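Nodarer Handheld Gripper Pair, Kit Version

Part no. ND-447
Sold by Iruvham Workshop Supply
Page revised March 2024

Overview

The Nodarer pair is a left and right set of handheld grippers for recording manipulation tasks without a robot arm. The operator holds one in each hand and works at an ordinary table. Position is taken from printed square patterns on a marker block fixed to each gripper. The finger geometry matches the Nodarer arm-mount tool, so recorded motion can be replayed on an arm fitted with the same fingers.

The kit is intended for home benches and shared workshops. It ships unassembled. Marlene Fehr designed the handle and trigger linkage; the finger profile is by Harpreet Boychuk and is unchanged from the previous release.

What is in the box

Two handle shells, left and right
Four finger blanks, gray
Four inner grip pads
Two trigger linkages with return springs
Two marker block bodies, white
One sheet of printed patterns, with spares
Fastener bag (M3 screws, nuts, washers)
5 mm alignment pin
Assembly sheet

Not included: head camera, recording computer, USB cable, screwdriver, thread locker.

Specifications

Maximum opening: 85 mm at the fingertips
Finger type: open frame, pointed tip
Trigger travel: 22 mm
Weight per gripper, assembled: 390 g
Power: none required at the gripper
Handle fit: glove sizes 7 to 10
Screws: M3 throughout, 2.5 mm hex

The printed parts can be replaced individually. Files for the handle shells and marker bodies are supplied on request with proof of purchase. Finger files are not released, as dimensional error at the tip carries straight through to the replayed motion.

Use at the bench

No fixture is needed. Any stable table at standing height will do, provided the operator can reach the far objects without leaning on the edge. Keep the marker patterns in view of the head camera before closing the fingers on anything. A short pause with both grippers over the near edge gives the tracker a clean start for the take.

A first task should use two or three items. An eggplant in a shallow basket with an empty plate beside it makes a reasonable pick and place: the skin is smooth, the body is long, and the grasp point has to be chosen with some care. Plates and baskets with a low rim are easier to clear than deep bowls.

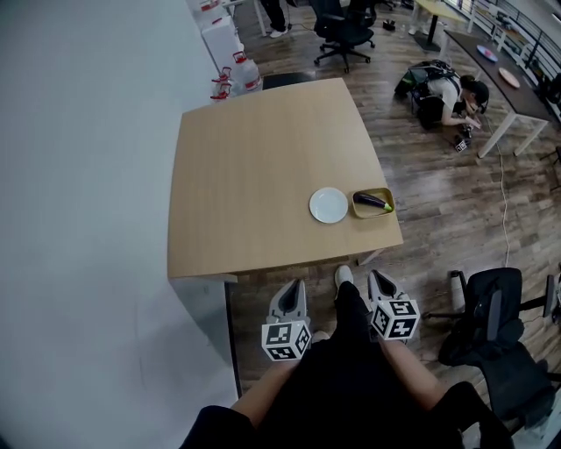 Assembly

1. Press the grip pads into the finger blanks. The pads are keyed and fit one way only.
2. Fit the fingers to the linkage with the 5 mm alignment pin in place. Tighten to finger tight, close the gripper, then tighten fully.
3. Remove the pin. The fingertips should meet along their full length. If they cross, loosen both pivot screws and repeat step 2.
4. Close the handle shells around the linkage. Do not overtighten; the trigger must return under spring force alone.
5. Apply the printed patterns to the marker body. Left and right sets are labeled on the backing paper and are not interchangeable.
6. Bolt the marker body to the gripper and run the calibration routine.

Allow 13 minutes for calibration of the pair. Repeat it whenever a marker body has been removed or knocked.

Compatibility

Tested with the Chisholm head mount and with the Plolwood recorder, version 6 and later. Earlier recorder versions read the left gripper correctly but mirror the right. Other head mounts will work if the camera sees both marker blocks at normal arm extension. Glossy tabletops under direct light may cause dropped detections; matte or satin surfaces are preferred.

Known limits

The tips will mark soft fruit at full trigger pressure. The pattern sheet is not waterproof, and wet patterns lift at the corners. Lifting above 1.2 kg bends the linkage.

Spares

ND-447-F finger blank with pad, single
ND-447-M marker body with patterns, left or right
ND-447-S return spring, pack of 6
ND-447-P pattern sheet only

Orders and support

Ships within five working days. Workshop orders of four or more pairs are handled by Sunita Oyelaran and are quoted separately. For assembly questions, write to support with the batch number molded inside the left handle shell. The next batch is due in May.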